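A morning with the Trekus hand gripper

I have wanted to see a Trekus up close since the February newsletter, so when Rosalie Rüegg wrote that she had room for one more visitor I said yes before checking the train times. It was a long ride with two changes, and I read the manual all the way there. Worth it!

For anyone who missed the newsletter: the Trekus is a hand-held gripper kit from Ular, a small outfit that until now mostly made replacement fingers for other people's arms. You carry the gripper yourself, do ordinary jobs with it, and the recordings go into training a robot to do the same jobs later. Ular sells the tool and Azimi handles the software end, and they are now offering the two together as a home package. They were running it in a lived-in home with the fridge and the washing machine right there down the hallway, and I loved that. I have been to plenty of demos in gray halls with one cube on a mat.

Esmaeil Ghorbani does the hardware at Ular and he let me ask everything. The fingers move on paired linkages, and the dark blue pads at the ends are the part he is proudest of. He went through 5 versions of the rubber before he settled (the third one smelled of fish, apparently, and had to live on the balcony). Pads come off with a firm tug and a spare set is in the case. I asked about weight and he just handed me the thing. My wrist noticed it after a while, but less than I had feared – most of the mass sits close to your hand.

The work was all tabletop picking: cups, bottles, jars, a can, some of them upright and some lying on their sides. Clear plastic is where I expected trouble, and Tahmineh Dehghan from Azimi said it is still where their models make the most mistakes, so they put plenty of it in.

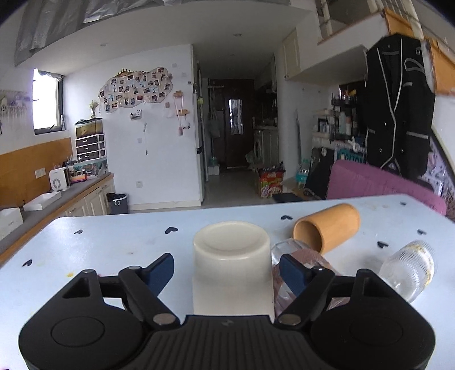
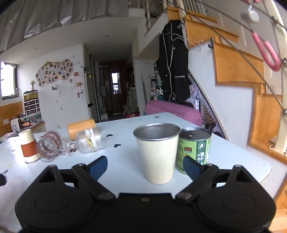 Trekus gripper at the table, with cups among the things to pick in both views.

Then I got my turn. Closing the jaws is easy. Coming in at a sensible angle is the hard bit, and I kept wanting to reach over the top of things the way I would with my own fingers. A cup forgives you. A bottle on its side rolls away the moment one pad touches before the other, and I chased mine halfway across the table while Kianoush Babaei very politely looked at his laptop. By the end I could get it on the second try, sometimes the first, and I was grinning like a kid.

Kianoush showed me the review screen afterward. You scroll through your takes, throw out the bad ones and tag the rest, and my session came to 457 clips once everyone's turns were added in. Tagging was slow. The keyboard shortcuts helped, but I would like to be able to select several clips at once, and he wrote that down.

Other grumbles: the case has no slot for the charger, and the quick-start card assumes you are right-handed. Bijan Tehrani, who visited before me and is left-handed, has already sent them a redrawn card.

The package comes with 2 grippers and 3 sets of pads. No price yet for hobby groups like ours. Rosalie thinks they will do a loan scheme through Vidau first, and I have put our name down. If you want to be on the list for a turn with it, tell me at the next meetup and bring something awkward to pick up.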